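2019-12-06

The Vamdale council finally voted on the Orkix land sale last night. I stayed until the end, and it passed by 20 to 6.
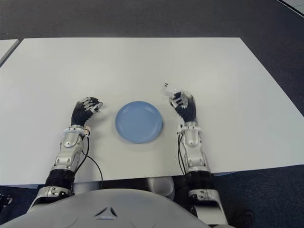
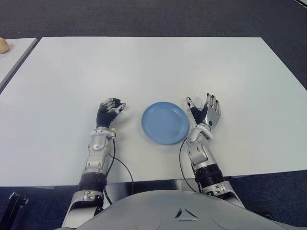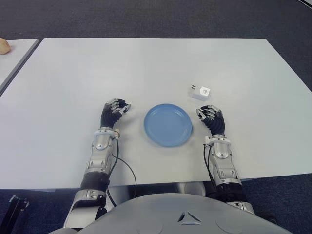
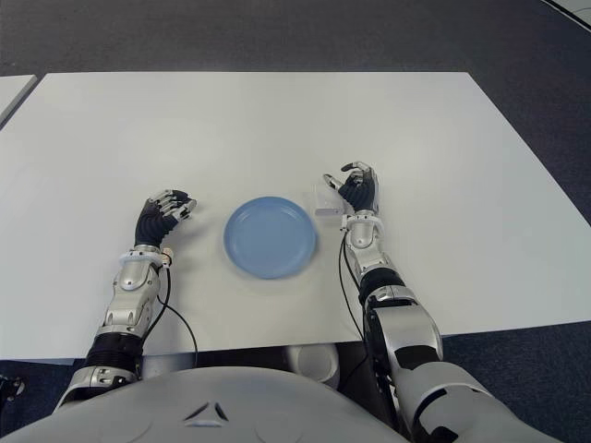

**Filed under: Local politics**

The mayor read a short statement and took no questions. It didn't mention the Papadopoulos report, which the council has had since April. Residents can send written objections for up to 18 days. I'm sending mine tomorrow.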